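Chapter 4
Testing a Robot Before It Touches Anything

In this chapter
Why a policy trained on real robot data can be tested in a made-up room
What makes a simulated score worth trusting
The paired-run method
Reading a disagreement between simulator and lab

By the end of Chapter 3 you had a policy. You collected demonstrations, cleaned them up, trained on them, and watched the loss curve go down in a pleasing way. So now you have a file full of numbers that claims to know how to pick things up. Does it?

The loss curve can't tell you. A policy can predict the next motion in a recorded demonstration beautifully and still miss a mug by a finger's width when it has to live with its own mistakes. Each small error puts the arm somewhere the demonstrations never went, and the next prediction starts from there. The only fair test is to close the loop: let the policy look, move, look again, and keep going until it succeeds or time runs out.

On real hardware that test is slow. Somebody has to put the objects back after every attempt, and "back" never means quite the same place twice. The sun moves across the floor. A cable sags. By late afternoon the person resetting the table is tired and the objects drift toward the edge that's easiest to reach. If you compare policy A in the morning with policy B at 4 p.m., some of the difference you measure belongs to the afternoon!

Simulation takes that trouble away, and this is the part of the subject I love most. You can save a scene, run one policy in it, restore it exactly, and run another. You can build a kitchen, a workshop, or a dining room and fill it with things no lab would ever buy. The arm doesn't wear out. You can go to lunch.

There is a price, of course. A simulator has its own ideas about friction, light, and contact, and a policy may do well or badly for reasons that belong to the simulator alone. This chapter is about how to get the benefits and keep an honest account of the price.

4.1 What the scene has to supply

Beginners often build a bare test scene: gray floor, gray table, one cube. It loads fast and it's easy to debug, and you should certainly build one on your first day. It makes a poor test for a policy that works from camera images, though. A model trained on pictures of real rooms has learned from wood grain, shadows, chair backs, and clutter. Give it a gray void and you're asking about a world it has never met.

The scenes in our running example, the Golimwood set, go the other way. Each one is a furnished room with a Franka arm mounted at a table, and the tabletop carries a mixture of objects that differ in shape, color, and size. The instruction given to the policy is a short sentence naming one object and one place to put it. Everything else on the table is there to be ignored, or bumped into. 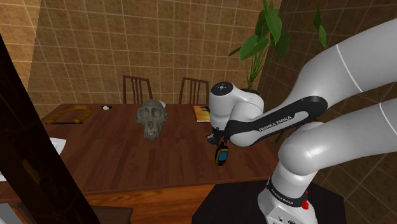

Bianka Vincze objects that a rich scene can hide as much as it shows. If a policy fails in a crowded room, she argues, you've learned that it failed, and you still have to find out whether it misread the sentence, picked out the wrong thing, or simply closed its fingers too early. She would start every study with the gray cube and add one difficulty at a time.

It's a good objection and it deserves a proper answer. Adding one difficulty at a time is the right way to diagnose a failure. It's a weak way to predict how a policy will behave in somebody's actual dining room, where the difficulties arrive together. So we'll do both, in a fixed order: full scenes first, to find out how good the policy is, and then stripped-down copies of the same scenes to find out what went wrong.

Consider what a tabletop with a skull and a wristwatch-like object on it asks of a policy. The skull is rounded, with hollows where a finger might catch and a muzzle that sticks out. The smaller object gives the camera much less to work with. A single grasping habit is unlikely to serve for both. Now add a thin book. Lying flat, it offers almost no side to pinch, and a policy that always comes straight down from overhead may have nothing to close on. Three objects, three different problems, and we haven't even written the instruction yet.

4.2 The paired-run method

Here's the heart of the chapter. The idea is simple enough to do by hand, and I'd encourage you to do it by hand once before you automate it.

Choose your policies. We'll use two, called Polero and Clikum, trained on the same demonstrations with different network designs. Choose a set of scenes, and for each scene save a set of starting states. In the lab exercise you'll use 4 scenes with 6 starting states each, so every policy faces 24 starts.

Run both policies from every start. Write down success or failure, and also how far the attempt got: reached the object, gripped it, lifted it, placed it. Those partial results matter a great deal when success is rare. Two policies that both score zero can be very different animals.

Then compare them start by start. Where both succeed or both fail, that start tells you little about which is better. The interesting ones are the starts where they split. Collect those, watch every recording, and write one sentence on each before you look at any statistics. I know that sounds old-fashioned. Do it anyway; you'll spot patterns in an hour that a table of averages would bury for weeks.

A word on random seeds. Many policies sample their actions, so the same start can end differently on a second try. Repeat each run 3 times and keep all the outcomes. Don't keep the best one. (Every class has someone who keeps the best one.)

4.3 When the simulator and the lab disagree

Sooner or later you'll take both policies to a real arm, and the scores will come out different. Don't panic. Absolute scores nearly always shift. What you want to know first is whether the order survives: if Polero beats Clikum in simulation, does it beat Clikum on the bench?

If the order holds across several pairs of policies, the simulator is doing useful work, even if its numbers run high or low. If the order flips, look for a difference that treats the two policies unequally. Lighting is a common suspect when one of them leans heavily on color. Contact is another. The Gál gripper model we'll load in Section 4.5 lets you change finger friction with a single setting, and you may be startled by how far a ranking can move when you turn it.

Before going on, open the first Golimwood scene and drive the arm yourself with the keyboard for a while. Try to pick up the flattest thing on the table. Keep a note of what you tried, as you'll need it for Exercise 4.1.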